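Posted in December by the editorial office
Filed under: Household Studies, Working Papers
14 shares | 2 comments

We use cookies to remember your reading settings. By continuing to read you accept them.

4. Where small things are kept: results from the Kurkora households

4.1 The question of the fixed place

In the previous section we described how the households of the Kurkora district divide their rooms. We now turn to the smaller matter of where objects are kept inside those rooms, and for how long they stay there. Earlier writing on the home has mostly treated storage as a question of space. A family has too many things, the cupboards are full, and so the things spread to the tables and window sills. Our material gives only partial support to this view. Several of the largest flats in the sample had the most crowded tables, and some very small flats had tables which were kept clear through the whole day.

We therefore make a difference between an object with a fixed place and an object with a usual place. A fixed place is one that every adult in the household names in the same way when asked separately. A usual place is one where the object is often found, but about which the adults do not agree. Salt, keys and the bread knife nearly always had a fixed place. Tape, scissors, batteries, medicines, candles and cleaning pads mostly had only a usual place, and in many homes they had two or three.

4.2 Material

The inventory contains 3576 entries, collected in two towns, Kurkora and Pattinasarany. Each entry is one object on one visit, so the same pair of scissors can appear several times. Of these entries, 1849 concern objects found on a horizontal surface which was not made for storage, such as a dining table, a bed or the top of a washing machine. This is more than half, and it was higher than we expected when we planned the study.

Each household was visited 7 times. The visits were placed at different hours, because a table at eight in the morning tells a different story from the same table at four in the afternoon. The entries were written on paper and later moved to a database called Granalora, which was prepared for this project. Two coders worked on the entries independently. Where they did not agree, the entry was discussed and, if the disagreement remained, it was marked as open and left out of the comparisons in this section.

4.3 Mixed heaps

The most interesting group for us is the one we call mixed heaps. By this we mean a collection of objects which lie together without a container and which belong to at least three different activities in the home. A stack of plates waiting to be washed is not a mixed heap. Neither is a sewing basket, even an untidy one.

Mixed heaps were found in both towns, and they were more stable than their appearance suggests. In the interviews people often called them temporary. They used words like "for now" or "until the weekend". But on the next visit the heap was usually there again, sometimes with most of the same objects in it. When we asked for a certain object from the heap, the person who used it most could often find it quickly, while the other adults had to search. We read this as a sign that the heap works as a kind of storage for one member of the household and as disorder for the others – a point to which we return in section 5.

The age of the household played a smaller role than we had thought. Newly formed households had more heaps in the first months, which is easy to understand, but the difference to the older households became weak after that. The number of children mattered more for the floor than for the table. Income did not show any clear relation to mixed heaps in our material.

We also found that things for cleaning have a special position. They are bought often, they are cheap, and they are seldom put away in the place where the household says they belong. A scouring pad was named as a kitchen object by almost everybody, yet it was entered in the inventory from bathrooms, balconies, tool boxes and dining tables. Medicines showed a similar pattern – most families could name a drawer or shelf for them, but the packages in present use were kept near the place where people sit and eat.

4.4 The tablecloth as a border

One detail was not part of the original plan. In Pattinasarany many families keep a cloth on the main table during the whole day, and the cloth seems to change how the table is used. On bare tables the heaps were pushed towards the wall. On covered tables they more often stood in the middle, and they were lifted away together before a meal. Some respondents explained that the cloth protects the wood, so one can put anything on it. Others said that a cloth makes even a full table look cared for. We do not have enough covered tables in Kurkora to say whether the same holds there, and the coding form, which was taken over with small changes from the older Virex survey, has no field for table covers.

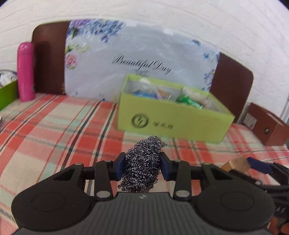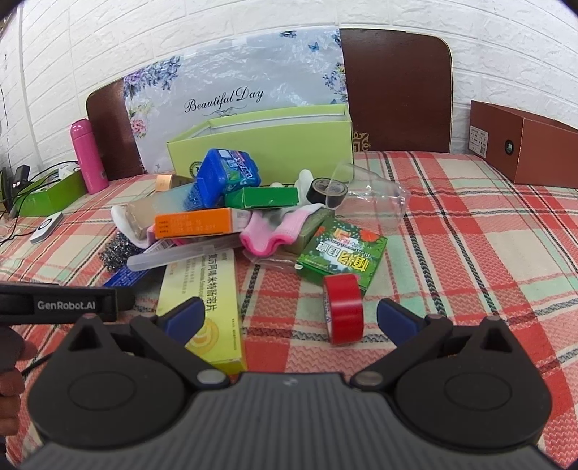

Figure 3. First picture: a scouring pad of curly steel wool. Second picture: everyday items heaped on a plaid tablecloth, with a yellow medicine box and a red tape roll.

4.5 Limits

The visits were announced one day before, and it is possible that some tables were tidied for us. If so, our figures for horizontal surfaces are too low. The interviews were held with adults only, although children in several homes knew very well where things were. Finally, the limit of 3000 characters for free notes in Granalora forced us to shorten the longer descriptions, and some information about the order of objects inside a heap was lost in this way.

Get new working papers by e-mail. Enter your address to receive our newsletter. You can unsubscribe at any time.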